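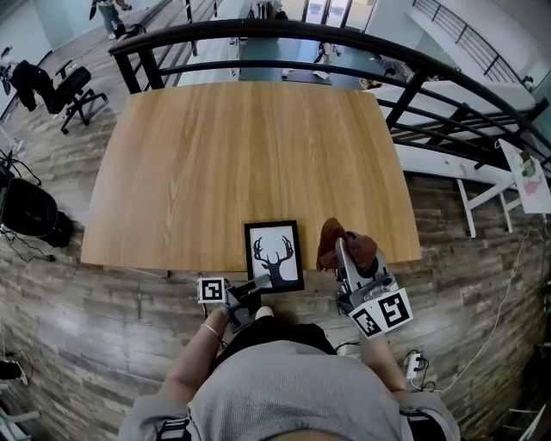 Deer print in a thin black frame, on a light oak table.

About Millero

Millero sells framed prints and teaches people to frame their own. We have one shop with a workroom behind it, 395 prints in the catalog and a six-week evening course that runs most of the year. That is the whole business. If you came looking for a lifestyle, other shops have plenty.

We started because we were tired of what passes for framing. Walk into most places and you will be told your poster needs museum glass, a double mat and a molding with an Italian name. Maybe it does. Most of the time it needs a plain frame, a clean backing board and somebody who cuts the corners square. We doubted the upsell when we worked for other people, and we doubt it still.

What we don't promise

We don't say our prints will go up in value. They are prints. Some run to 835 copies, the number is written on the back, and anybody who tells you a run that size is an investment should be asked for it in writing.

We don't call anything "archival" unless the paper maker gives us a test sheet we can read. Two of our suppliers do. The Costache papers come with one, and so does the heavy stock we buy from Mirkari. For everything else the label says "keep out of direct sun," and we mean it.

We don't match art to your couch. People ask, and we will hold a frame up to a fabric swatch if you bring one, but we have no theory about it and we are suspicious of shops that do.

The course

Classes meet in the workroom on weekday evenings. You learn to measure, cut a mat, join four sides and hang the result so it stays level. By the end you should have two finished frames. Your first one will probably have a gap in a corner. Ours did, and it still hangs by the register.

There is no certificate. We looked into offering one and could not work out who would want to see it. Tools are included, glass is extra, and the price is the same whether you book early or late. The next group starts Wed 6 July.

Zonda

Zonda is our line of small frames, made for prints you can carry home under one arm. It comes in black, white and bare wood. We have been asked for gold several times and have not been persuaded.

Visiting and returns

The shop is closed on Mondays. Bring a frame back within a month if a joint opens and we will fix it free. If you dropped it, tell us, and we will still fix it, but you pay for the glass.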